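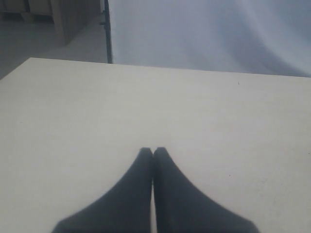
Maintenance day on the table cell at Larora. Going to post it as I go, mostly so Constanza Olivares has it written down when she takes the cell over in March. 17 Jan 2026.

1. Power down at the cabinet, wait for the brake lights, tag it. Then wipe the tabletop. Damp cloth first, dry cloth after, always from the far edge toward you. There are specks in the surface that don't come off. Leave them alone. I spent most of a morning last year scrubbing at one.

2. Check the backdrop stand. The clamp on the pole works its way down over time and then the cloth sags. If the sheet has moved, the colour threshold goes off and you'll be chasing a vision fault that isn't one. Snug the clamp by hand, no pliers.

3. Fingers. We're at a bit over 2000 cycles on this pair, so they came off for a clean. Dish soap and lukewarm water, nothing with solvent in it. The Yáñez sheet says to swap at a fixed interval but I go by the tips. If they're rounding unevenly, swap both, never just one.

4. Refit and torque in two passes. First pass just to seat them, second pass to spec. I write the date on masking tape inside the cabinet door because the log on the controller gets wiped with every update.

5. Zero the jaw. Command a full close and look at the tips, not the readout. You want them meeting at the same height. A sliver of table showing through further down between the fingers is fine on this pair, they're made to meet at the tips. If one tip rides higher, back off the left side and start again. Also check how close the left finger comes to the clear tray. I like a thin strip of bare table between them down low, no less.
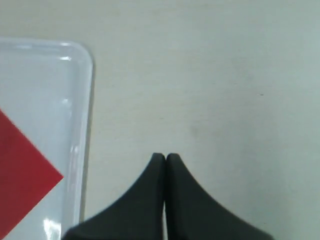

6. Brightness. Clear plastic throws glare right back into the wrist camera. Drop the exposure by 3 steps from default and save it to the Flirkley profile, which is the only one the cell loads on restart. Saving it anywhere else looks like it worked and then it's gone next time you boot.

7. Grip test. I use the stick with the red cloth on it because cloth is where this gripper gets into trouble. A fold drapes over the fingers, the camera loses the stick and the force reading drifts. Start the force at 19 and come up slowly. Stop when the stick no longer creeps if you pull on the top end. Go too high and it marks the stick.
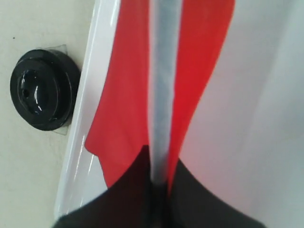 Brenda Medina asked why not just tie the cloth back for the test. You can, and you'll get lovely numbers, but the job on this cell is cloth hanging loose, so that's what I tune on. I do tie it back if I'm only checking the wrist for play.

8. Home position last. Park the arm low over the table, jaws closed, and compare against the far left corner. I check three things - the corner, the pole and the little fleck near the far edge. All of them should land where they did in the saved view, give or take a few pixels.

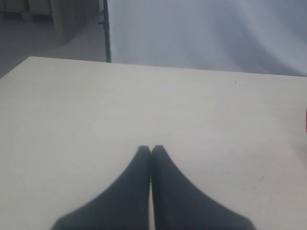 If the corner is right but the pole is off, somebody bumped the stand, so go back to step 2. If everything has shifted the same way, it's the camera bracket. Two hex screws, the near one strips easily, and spares are in the Brernden drawer under the bench.

9. Run 5 slow cycles with a hand near the stop, then 5 at normal speed. Listen on the wrist turn. A soft tick is the cable guide. A grinding noise means shut it off and call me.

Cable guide is ticking a fair bit today, so I've ordered a new one and will post that swap separately.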